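Learning to Wipe a Desk from Human Demonstrations
Project report, spring term
Iveta Kolář and Tín Lưu, group Asholm

1. Introduction

In our project we wanted to know if a robot policy can learn to clean a stained desk from first-person video of people only. Wiping looks easy, but the stain has no fixed shape and the cloth folds in a new way each time. Our supervisor proposed to begin with one desk and one cloth.
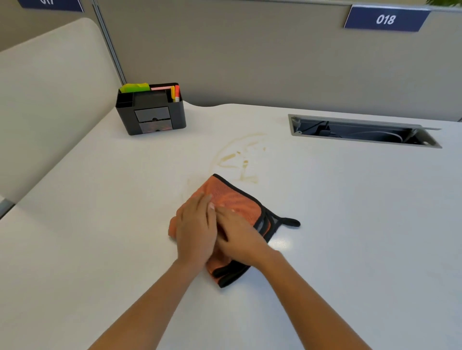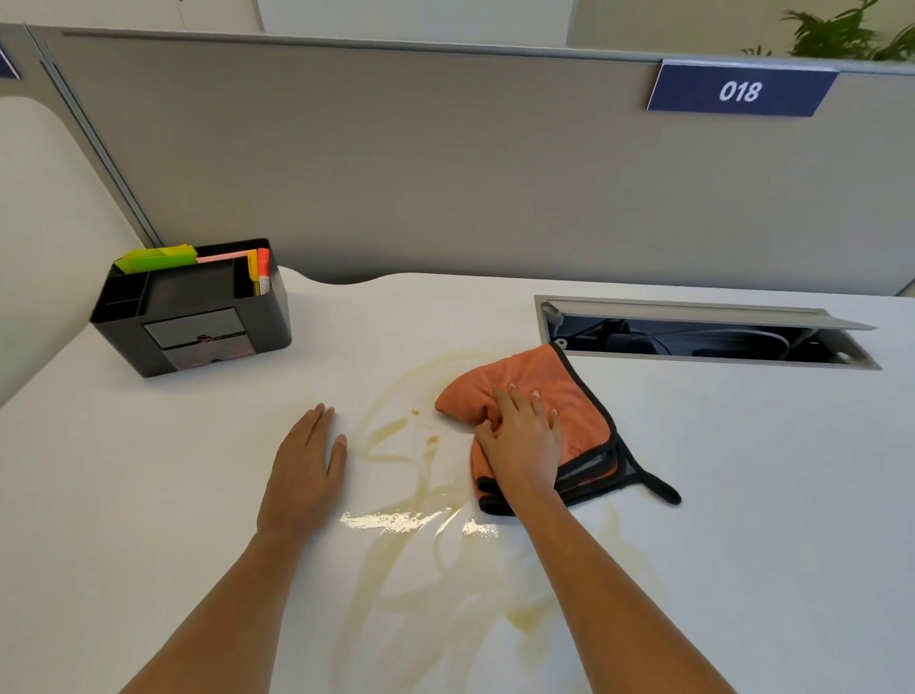

Figure 1. Two views from the demonstrations at desk 018. First: both hands on the folded cloth. Second: right hand on the cloth, left hand flat on the desk.

2. Data

We recorded 1,065 short clips. From these we cut 3,428 wiping strokes by hand, which took most of August. For each stroke we marked which hand was on the cloth and in which direction it moved. We did not tell the demonstrators how to hold the cloth. This was maybe a mistake, as the two-handed grip in the first view of Figure 1 hides much of the fabric, and our hand tracker (we call it Hájek) often mixed up left and right there.

3. Result

We tested the policy in 30 trials with a liquid stain and 30 trials with a dried one. With liquid stains it mostly chose a sensible first stroke. With dried stains it moved on too early and left the outer part of the ring. We think the reason is pressure, which can not be read well from video.

4. What we would change

We would label the strokes where the free hand rests on the desk as a separate class. At present they are in the same class as one-handed strokes, and Tín found this only when the training was finished. The label files are in the Sarnasance folder, with a short note on the naming.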